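Prindesby Oral Weather Sayings – README

Version 2. Quick notes so people stop emailing me the same questions. Will tidy later.

What this is

A collection of weather sayings from four towns: Prindesby, Orell, Sibiya and Benville. Things like "fog in the hollow, hat on the peg." Typed up from letters, parish newsletters, the backs of old calendars and people talking at the farm supply counter. One saying per row. 1137 rows after cleanup. The raw file had 1693 but a lot of those were the same saying with a comma moved.

Plain CSV, UTF-8. Open it in whatever. If Excel turns your town codes into dates, import as text instead of double clicking.

Files

sayings.csv – the main one, use this
sayings_raw.csv – before merging, messy, kept for anyone who wants to argue with my merges
sources.csv – where each one came from, as far as we know
notes.txt – mine, mostly spelling gripes

Columns

id – number, not in any useful order
text – the saying, spelled as found
text_norm – same but with modern spelling
town – PR, OR, SI, BE
topic – rain, frost, wind, snow, heat, fog, other
source_id – matches sources.csv
decade – when it was written down. NOT when it was first said. Please stop citing it like that
variant_of – id of the parent saying, blank if none
doubt – y if we think somebody made it up for the newsletter

How the sayings were picked

Anything that links a sign to the weather, or weather to a job. Plain grumbling is out ("wet again" does not count, sorry Orell). Proverbs that everybody in the country knows are out too unless the local wording is different enough. Different enough was a judgement call, mostly mine. Red sky at night is in there only because the Benville version ends with a goat.

Merging

Two sayings got merged if the sign and the outcome were the same and only small words changed. If the animal changed they stayed separate. So "low swallows" and "low rooks" are two rows. Pei-shan Chou went through all the frost ones a second time and split a good number I had lumped together. She was right on most of them. The frost rows are the cleanest part of the whole thing because of that, rain is the worst.

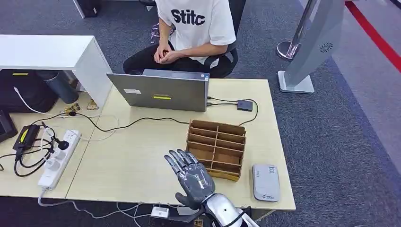
Wind is somewhere in between. The trouble with wind is that half the sayings name a hill or a barn, and the barn is gone, so you can't tell if "wind off Tolley's" means north or west. Left the names in. Didn't guess a direction. If you know, tell us and it goes in the next version.

Spelling

text is as found, including obvious slips by whoever typed the newsletter. Don't fix it. text_norm is the place for fixing. Sibiya rows have a lot of dropped letters at the ends of words and I mostly put them back in text_norm, exept where it killed the rhyme.

Known problems

– 79 rows have no decade. Undated clippings. Left blank, no estimates.
– Prindesby has far more rows than the others. It had a newsletter that ran a sayings column, the other towns didn't. Do not read this as Prindesby people talking about weather more.
– topic allows one value only. Anything with wind AND rain went under whichever came first in the sentence. Bad rule, too late now.
– Some rows marked doubt = y are probably fine. The ones in rhyming couplets got marked a bit harshly.
– A few variant_of chains go three deep. They should all point at the top one. On the list.
– Curly quotes and straight quotes are mixed in text. Fixed in text_norm I think.

What you can use it for

Teaching, local history, word counts, putting one on a tea towel. Fine by us. Not a forecast! We have not checked whether any of these work and don't plan to. Somebody did ask for a column with accuracy scores. No.

Names and privacy

Speakers' names taken out of everything. Letter writers too. A few sayings name a farmer inside the text ("when Abel's gate sticks") and those stay, they're part of the saying. If it's your family and you want it changed, write and we'll swap in a blank.

Changes

v2 – frost rows redone, doubt column added, town codes switched from numbers to letters, source ids for Orell corrected (they were off by one all the way down, thanks to the person who spotted it)
v1 – first upload, April

To do

– flatten variant_of
– second topic column maybe
– scan the rest of the Benville calendars, theres still a box
– someone to look over the rain merges. Seriously, if you have a free evening, start at the rows with "ducks" in them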